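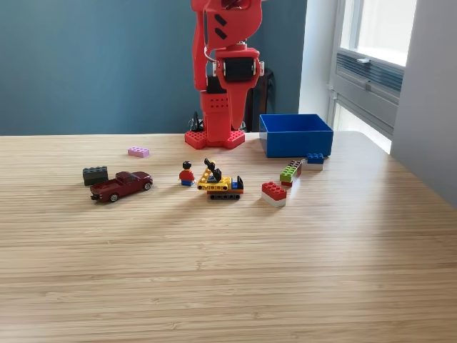 Many of you have been asking when the Kamwood arm kit would be ready to borrow, and I'm very pleased to say that from December it will be! Tsegereda Araya has been putting it through its paces for us on the bench by the window, with a blue bin, a little crane, a pickup truck and a good handful of bricks to practise on, and she's come away quite fond of it.

The kit is sold by Trurari and comes as printed red parts, motors and cabling. Tsegereda needed 7 evenings to put it together – she's a careful builder, and she'd want me to tell you she stopped for tea – and her favourite part is the gripper, with its long tapered fingers.

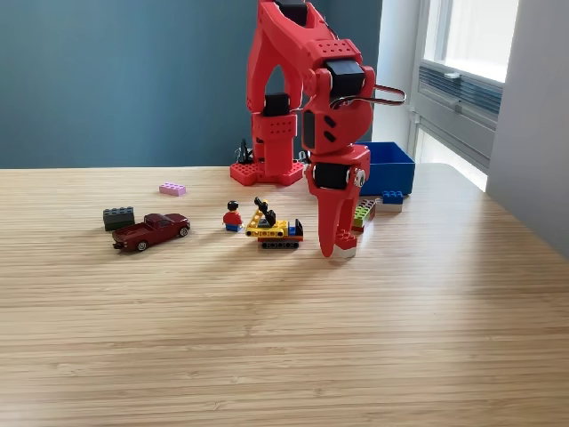
Her one grumble is the manual, which goes from fitting the base to tuning the wrist in 2 pages and leaves you to sort out the cables on your own. She's written up her own notes, and they'll travel with the kit.

Borrowing it costs $38 for a fortnight, and that covers the clamps and the bricks. Just ask at the desk for item 2516 and bring your own laptop, as ours are all spoken for over the holidays.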